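Robot Manipulation, Unit 8: Learning from Demonstration with Thin and Soft Materials

Course notes prepared by Sushil Dhillon

Reading before the session: the Unit 7 notes on behavior cloning, and the Perkero setup guide up to the section on wrist cameras. Bring your own copy of the labeling sheet. The August version has an error in the second column, so use the newer one.

1. Where we are

In Unit 7 we trained a policy to pick up rigid blocks. A block has a position and an orientation, and once you know both you know everything you need for the grasp. Most of you got decent results with a small number of demonstrations and a network that fits on a laptop.

Ribbon, paper and wrapping material don't work that way. A ribbon has no single orientation. It can twist, fold over itself, or lie on its edge, and its shape changes as soon as a finger touches it. We could try to track every point along it, and there is a body of work on doing that, but in this unit we take the other route. The policy gets the camera image and the state of the arm, and it predicts the next short stretch of motion. No model of the ribbon is built anywhere.

2. The task

The task is called Mallow in the course files. The robot works with a small wrapped bouquet of artificial flowers and the ribbon around its lower end. It has to take hold of the ribbon, move it clear of the wrapping, and let go, with the bouquet still in one piece.

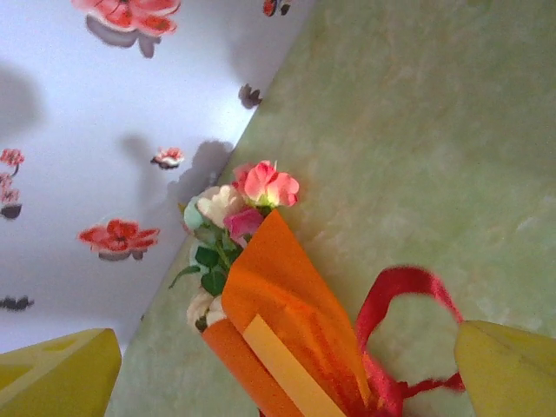 Figure 8.1. Wrist camera view. Bouquet between the two fingers, ribbon loop at right.

Two things make the task harder than it looks on paper. First, the ribbon and the wrapping are close in color. Red on orange is easy for a person, but the contrast gets weak in the folds, where both go dark. Second, the ribbon is attached to something light. Pull it sideways and the whole bouquet is likely to come along.

3. Data

We collected 200 demonstrations by teleoperation. Each one was recorded with the wrist camera, the joint positions and the gripper opening. After review, 29 were set aside because the operator stopped halfway or the recording had dropped frames. They are still in the Altby folder, marked as excluded. Please don't put them back into the training set without telling me, or your numbers can't be compared with anyone else's.

Operators were asked to do the following:

Start from a different arm position each time.
Approach the ribbon slowly and close on it once. If the grasp misses, open fully before trying again.
Keep the retries in. A missed grasp followed by a good one is a useful recording.
Hold still for a moment before opening the gripper at the end.

The third instruction matters most for this unit. In our first round we threw away any recording with a missed grasp, and the policy trained on that data had no idea what to do after a miss. It closed on air and carried on lifting as if it had the ribbon.

4. Why the wrist view

A fixed camera over the table sees the whole layout, but at the moment of grasping the hand is usually in the way. The wrist camera moves with the hand, so the fingertips stay in the same part of the image for the entire recording. The network does not have to learn where the fingers are. It only has to learn where the ribbon is relative to them. 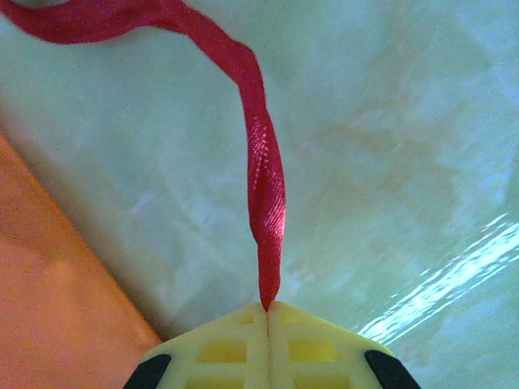 The cost is that the wrist camera knows nothing about what lies outside its view. If the policy turns the hand away from the ribbon, it has no way to know which direction to turn back. We deal with this by feeding in a short history of images along with the current one. You will test how much history is enough in Exercise 2.

Glare is the other cost. On a glossy surface the bright streaks shift when the arm moves, and a policy trained on too few arm positions can start to treat a streak as a landmark. Varying the starting position helps. So does random brightness and contrast change during training, which the Bansal training script turns on by default.

5. Method

The network takes images and arm state and outputs a chunk of 8 future actions. The robot carries out the chunk, then asks for a new one. Predicting in chunks keeps the motion smooth and cuts down on the small back-and-forth movements we saw in Unit 7 – the ones where the gripper hovered over the block and never committed.

There is a trade-off in chunk length. A long chunk is smooth but slow to react. If the ribbon slips early on, the arm will finish the planned motion before it responds. A short chunk reacts quickly but brings the hovering back.

Gripper opening is predicted as part of the same chunk, with its own loss term. When we lumped it in with the joints, the closing signal came out too soft. It is one number among many, and it changes only a few times per recording, so an averaged loss barely notices it.

6. Judging a grasp

Count a grasp as good only if the ribbon stays between the fingertips through the lift. Closed fingers alone tell you very little. The gripper looks nearly the same to its own sensors with a thin ribbon in it as with nothing, so check the images before you fill in the sheet.

Score each of your 11 test runs in one of three ways: held, slipped, or missed. If you can't decide between slipped and missed, write "unclear" and note the time in the recording. We will go through the unclear ones together.

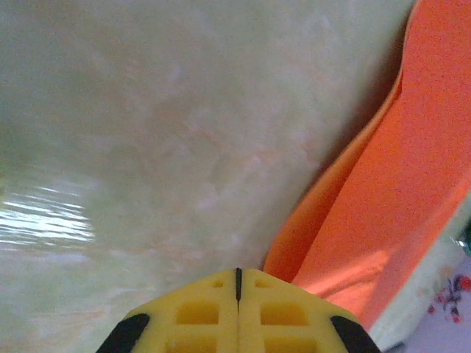 7. Exercises

Exercise 1. Train the baseline policy with the settings provided and run the 11 tests. Hand in the filled-in sheet.

Exercise 2. Change the length of the image history. Try at least two other values and report which failures change and which stay the same.

Exercise 3. Cut the chunk length in half and repeat the tests. Describe the motion just before the gripper closes. One paragraph is enough.

Exercise 4 (optional). Remove every recording with a retry from the training set and train again. Compare the behavior after a missed grasp with your result from Exercise 1.

Upload your sheets and a short write-up to the Unit 8 folder. Save the trained weights under your own initials and leave the baseline file as it is.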